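Setting up and checking the handheld gripper station at the start of a shift

*Procedure 14, maintained by the Kemine workshop. Applies to the two-gripper table station used for the Widora tasks. Last reviewed Sat 24 March by Fabrice Langlois.*

This page sets out how the station is to be prepared, checked and left. It is written for operators who have completed the induction and who will be working alone at the table. Repairs that involve opening a gripper housing are outside its scope and should be passed to Tullio Palumbo.

The full procedure takes some 22 minutes. It should be carried out once per shift, and again whenever a gripper has been dropped, exchanged or sent to another table.

## Before you begin

You will need:

- the pair of grippers assigned to the station, with their cables
- a set of hex keys and the small torque driver
- lint-free cloths and the approved lens fluid
- the station log
- the test box, with its lid

Switch off the recording computer before connecting or disconnecting either gripper. The connectors are not rated for live changes, and a damaged port takes the whole station out of use.

## Step 1: Inspect the rig

Walk round the rig and press lightly on each upright in turn. An upright that moves at its foot must be tightened before work continues. Run a finger along the grooves of the side rails and remove any loose nuts, crumbs of plastic or ends of tape. A loose nut in a groove will travel with vibration and may end up beneath a bracket.

Lay the white board on the table and push it gently from each side. It should not slide under light pressure. If it does, clean the underside of the board and the table top, allow both to dry, and try again. The surface should be wiped with a dry cloth only, as the lens fluid leaves a film that shows up under the lights.

## Step 2: Inspect the grippers

Begin with the plates. Check every screw by hand and use the torque driver on any that turn. Empty holes in the plate are provided for alternative finger positions and do not need to be filled.

Open and close the fingers through their full travel five times. The movement should be even, with no catch near the open end. Examine the pad at the fingertip for cuts and for a polished surface. A polished pad will lose its hold on smooth plastic and should be replaced from the Zeltadura spares kit.

Clean the front face of each housing with one drop of fluid on a fresh cloth, working from the centre outwards. Do not spray fluid directly on to the housing.

## Step 3: Route the cables

Each cable should leave its gripper in a gentle curve and fall towards the operator's side of the table. Leave enough slack to reach the far edge of the board with the arm extended – a cable that pulls tight at full reach will disturb the tracking and, in time, weaken the connector. Cables must not cross one another or be wrapped around the wrist.

Start the computer once both cables are in place, and wait for the two devices to appear in the Eide console before going on.

## Step 4: Carry out the contact check

Place the test box near the centre of the board with its lid folded back, away from you, and all compartments empty. Take one gripper in each hand. Bring the right gripper up to the front edge of the base and hold it there with light, steady pressure. Keep the left gripper low on the board, to the side and clear of the box, with its fingers open.

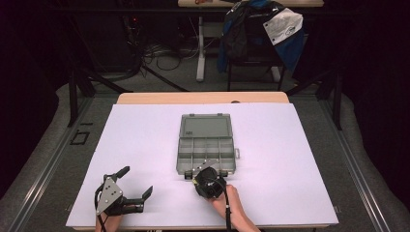 ### Contact check: readings and faults

Hold the position for five seconds while the console records. The reading for the right gripper should settle and remain steady, and the left should report an open width with no contact. Repeat the check with the roles of the two hands exchanged, so that each gripper is tested both at rest and against the box.

**The reading drifts while the gripper is held still.** Rest your forearm on the edge of the table and repeat. If the drift continues, disconnect the gripper in accordance with the note under "Before you begin", reseat the cable and repeat Steps 3 and 4.

**The box slides during the check.** Too much pressure is being applied. The check calls for contact only.

**The console reports error 1785.** The open width does not match the stored value. Confirm that the fingers are fully open and run the width calibration from the console menu. Should the error return after a second calibration, label the gripper and set it aside.

**One gripper does not appear in the console.** Shut down, exchange the two cables and restart. A fault that moves with the cable lies in the cable. One that stays with the gripper is a matter for the workshop.

## Step 5: Record the result

Enter the serial numbers of both grippers in the station log, followed by the readings and your initials. Parts replaced during the check are to be listed on the same line. Please do not leave a line open for completion at the end of the shift – several entries had to be struck out in April of last year for this reason.

## At the end of the shift

Shut down the computer, disconnect both grippers and fit their covers. Coil each cable loosely and hang it on its hook. Close the test box and return it to the shelf. The white board may remain on the table.

Questions about this procedure should be addressed to Fabrice Langlois. Requests for spare pads and cables go to the stores desk, using form 2.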